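Ticket 218, Judside break room, dishwasher not draining

Status: open, waiting on part

**Reported:** Standing water in the bottom after every cycle. Panel shows error 20 and beeps until the door is opened.

**Checked so far**

1. Pulled the filter and rinsed it. Some rice and a label in there. No change.
2. Drain hose had a kink behind the cabinet. Straightened it and ran a short cycle. Water level dropped but didn't clear.
3. Ran drain only, three times. Pump hums for 11 seconds and quits.
4. Opened the pump cover. Impeller turns by hand but has play in it. Ordered a replacement from Vorska.
5. Until the part is in, please wash by hand, and that includes the plastic plates. Ketchup goes back in the fridge door.

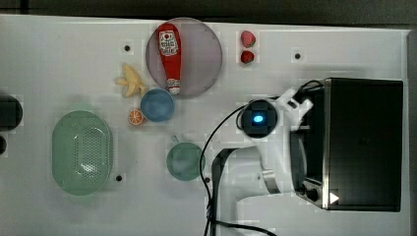 6. Breaker for the dishwasher is off and taped. Leave it off.

**Next:** Fit pump, run a full cycle, check under the cabinet for leaks. Kemulska office has the same model, so I'll look at theirs in May.

Demyd Skoryk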